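## 4. Fitting, sealing and daily care of the Gresach table top

This section covers stone tops supplied with the Gresach frame. It applies to the polished and the honed finish. For the timber top, see section 5.

The frame must be assembled and standing in its final position before the top is fitted. Do not carry the frame with the top in place.

### 4.1 Before you start

You will need:

- the fitting pack (pads, brackets, short screws, clear adhesive)
- a spirit level at least as long as the short side of the frame
- a cross-head screwdriver, hand-operated
- masking tape
- lint-free cloths
- the bottle of Sotska sealer from the care box

Check the label on the underside of the top against the order sheet. If the label is missing or the number differs, stop and contact the supplier. A top that has been fitted cannot be exchanged.

Leave the top in the room overnight before fitting. Stand it on its long edge on two strips of cardboard, leaning slightly against a wall. Do not store it flat across trestles.

**Caution:** The top is heavy and will crack if it is allowed to bend under its own weight. Lifting requires at least 2 people. For tops with order code 491, use 4.

### 4.2 Levelling the frame

1. Place the level across the short side of the frame at one end.
2. Turn the foot on the low side anticlockwise until the bubble is centred.
3. Repeat at the other end.
4. Place the level along each long rail in turn and correct as before.
5. Press down on each corner. If the frame rocks, lower the foot at the loose corner until it bears on the floor, then repeat steps 1 to 4.
6. Tighten the lock nut on each foot.

Note: on carpet, levelling should be checked again after a week. The feet will settle.

### 4.3 Fitting the top

1. Wipe the upper face of the frame with a dry cloth.
2. Stick the 6 pads to the frame at the marked points. Press each pad for a few seconds. Do not stretch them or cut them down.
3. Lift the top with its long edge upright and carry it in that position.
4. Rest the lower long edge on the near rail, directly on the pads. One person now moves to the far side.
5. Lower the top slowly on to the far rail. Keep fingers clear of the gap.
6. Adjust the overhang until it is equal at both ends. Lift to adjust - do not drag, as this will roll the pads off the frame.
7. Fix the brackets from below, finger-tight first, then a further quarter turn with the screwdriver.

**Caution:** Do not use a powered driver. The threaded inserts are bonded into the stone and will pull out if overtightened.

If an insert turns freely, leave that bracket off and write to the service desk, marked for the attention of Retno Wuisan. The remaining brackets will hold the top safely in the meantime, provided the table is not moved.

### 4.4 First sealing

Tops leave the workshop with one coat of sealer. A second coat is applied on site after fitting.

1. Wash the top with warm water and a little washing-up liquid. Rinse twice.
2. Allow it to dry until the next day. Dark patches indicate that moisture remains.
3. Mask any metal trim.
4. Open a window. Put on gloves.
5. Pour a small amount of sealer on to a cloth and wipe it over the surface in straight, overlapping strokes, starting at the far edge.
6. Treat the edges in the same way, including the lower lip.
7. Leave for the time printed on the bottle. Do not allow the sealer to dry on the surface.
8. Buff off all residue with a clean cloth, changing it as it becomes tacky.
9. Keep the surface clear and dry until the following morning.

Note: a cloudy film means that residue was left at step 8. Wipe a little fresh sealer over the area to soften it and buff again at once.

### 4.5 Water test

Use this test to find out whether a top needs resealing. Test twice a year, and also after any stain has been removed.

1. Choose a spot which sees regular use, away from the edge.
2. Put a teaspoon of clean water on it.
3. Wait ten minutes and wipe dry.
4. Look at the spot from a low angle. If the stone has darkened, reseal the whole top as in 4.4. If there is no change, no action is required.

Do not reseal only the area that failed. The boundary will show, particularly on honed tops.

### 4.6 Daily care

Wipe up spills promptly. Oil, wine, citrus juice, vinegar and tomato-based sauces are the most common causes of marking. Acids attack the polish itself and sealing does not prevent this.

Use a board or mat under cookware, and felt under anything heavy that has a hard base. Ornaments should be lifted for cleaning, as grit collects beneath them and scratches the finish when they are pushed aside.
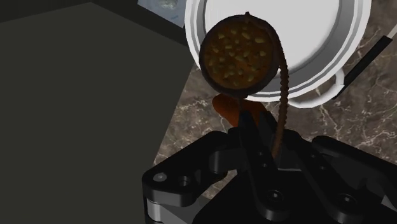 Bowl and pot, brown marbled top.
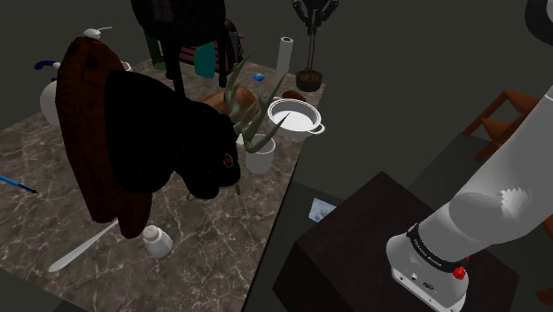 For routine cleaning, use a damp cloth followed by a dry one. The following must not be used on either finish:

- limescale remover or bathroom cleaner
- bleach
- scouring cream or green-backed pads
- furniture polish containing silicone
- steam cleaners

### 4.7 Removing stains

1. Identify the cause if possible. Oil leaves a dark patch with a soft edge. Coffee and tea leave a brown ring.
2. Mix bicarbonate of soda with water to a thick paste.
3. Spread the paste over the mark and a little way beyond it.
4. Cover with cling film and tape down the edges.
5. Leave overnight, then remove the film and let the paste dry fully.
6. Lift off the dry paste with a plastic scraper. Rinse and dry.
7. Repeat if the mark is lighter but still visible.
8. Carry out the water test in 4.5.

Dull spots with no change of colour are etching, and paste has no effect on them. Polished tops must be repolished by a fitter. On honed tops, light etching usually becomes less noticeable with use.

Chips at the edge can be filled. Keep the fragment, if found, in a labelled envelope and quote the number from the underside label when booking the repair.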